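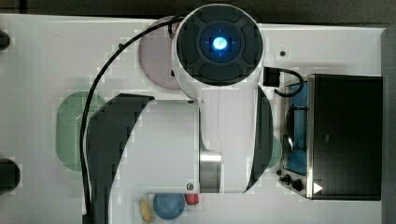 Hanus Play Counter, natural birch

Item: Hanus counter, flat-packed, one carton
Suits: ages two and up, home or daycare
Counter height: 59 cm
Finish: hardwax oil, clear
Colour of drawer knobs: moss, brick or plain
In stock, ships from our Hamilton shop

We've been waiting ages to carry this one! The Hanus counter is a stand-up play counter in birch, the sort of thing a child can walk up to from either side, and it becomes whatever the day calls for. Bakery, post office, vet's front desk, burger stand, bank. Ours has been set up at the back of the shop since June and it has been all of those, sometimes in the same hour, plus a ferry ticket booth (a regular customer of ours is four and very interested in ferries).

What makes it different from a play kitchen is that there's no back to it. A play kitchen goes against the wall and usually one kid stands in front of it. With a counter you get a kid on each side, and then of course there has to be an order, and a bill, and somebody has to be told that the soup is finished. Play kitchens are lovely and we sell plenty of them, but if you already have one and you're wondering what to add, put the counter a few steps in front of it and leave them to it. You've got a restaurant.

How it's built

The top and both end panels are solid birch, with the edges rounded over properly, by which I mean you can run your forearm along them and not notice a corner. The shelves underneath are birch ply. Sverre Skjelbred designed it for his own two kids and then kept fiddling with it for years, and you can see that in things like the lip on the till side, which stops coins from rolling off onto the floor. There are two drawers. They run on wooden runners with a stop at the back, so they come out most of the way and then hold.

The joints are housed and bolted, with brass barrel nuts that sit below the surface. You can take the whole thing apart and put it back together for a move without anything going sloppy. I've done it with the shop one twice now and it went together as tight as it did the first time.

The top will take 30 kg, spread out. That's plenty for toys, tea sets, a heavy old typewriter and a cat. It isn't meant for climbing or sitting on.

What comes in the carton

Counter top, two end panels, two shelves
Two drawers with knobs fitted
Bolts, barrel nuts and one hex key
Four felt feet, plus four rubber ones for tile or vinyl floors
A chalk panel that hooks on the customer side
Printed instructions with decent drawings

Putting it together

Allow an evening, or less if you've built flat-pack before. Stand the end panels upside down on a rug, drop the lower shelf into its groove, and start all the bolts by hand before you tighten any of them. I can't say that strongly enough – if you crank the first one down tight, the last one won't line up, and you'll be on the phone to me. The drawers go in last. If one feels stiff in humid weather, rub a bit of candle wax along the runner and it'll glide.

The awning

Sold separately, and worth it! The Venine awning is a cotton canopy on two dowels that slot into holes in the end panels. It comes in a wide stripe (cream with green, cream with rust) and in plain oatmeal, and it goes through the wash on cold. Hang it to dry, because the dryer shrinks it enough that the dowels won't go through the sleeves. Gebhard Riedl, who sews for us, also makes a plain curtain for the front in the same cloth, and kids go wild for it. A counter with a curtain is a puppet theatre.

If you want the awning, please order it together with the counter so we can check that the holes are drilled. Counters from the earliest batch didn't have them. We can post you a paper template if yours is one of those; it's a simple job with a hand drill.

Stocking the counter

You really don't need much. Every family asks what to put on it, and my answer is always fewer things than you think, and swap them around. A plate, one or two bits of pretend fruit and something to squeeze or pour will keep a lunch rush going for a good long while. Add a notepad and a stubby pencil. Real paper bags are brilliant, so are old loyalty cards, so is a wind-up kitchen timer from the thrift store if you can stand the ding.

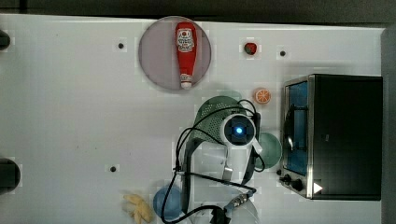 Ketchup bottle on the big plate, with a strawberry and an orange slice nearby.

For money, skip the plastic coins and use big buttons, or let them make their own notes. Our shop counter had a 2000 dollar bill in circulation for a while, drawn in purple crayon, and it bought one bun. Nobody got change.

A few themes that have worked well here:

Flower shop – silk flowers, jam jars, kraft paper and a roll of ribbon
Post office – used envelopes, a date stamp, a kitchen scale
Garage – clipboard, a ring of old keys, toy cars lined up on the shelf
Library – their own books, a basket for returns, slips of paper tucked inside

Care

Wipe with a damp cloth and dry it off. Felt pen will come out of the oiled top with a little dish soap if you catch it early, and with fine sandpaper if you don't. Sand along the grain, wipe the dust away, rub on a thin coat of oil and leave it overnight. The colour warms up nicely over the first year, especially near a window, so shift the chalk panel now and then or you'll find a pale rectangle underneath.

Questions we get a lot

Can it live outdoors? On a covered porch for the summer, sure. Please don't leave it out in the rain.

Is there a taller one? Not yet. Sverre has a prototype with longer end panels for school-aged kids and I've been pestering him about it.

Do you sell spare parts? Yes, all of them, right down to single bolts and knobs. Send us a photo of what you need and we'll work it out.

Can I see it first? Please do! The shop one is out on the floor every day we're open, and you're welcome to bring the kids. There may be a lineup for the till.

Delivery

The carton is long and a bit awkward, so it travels by courier and someone has to be home to sign. Local customers can pick up at the back door on the laneway side – ring the bell and we'll help you load it. Measure your trunk first if you drive a small car. It does fit in most hatchbacks with the seats folded down.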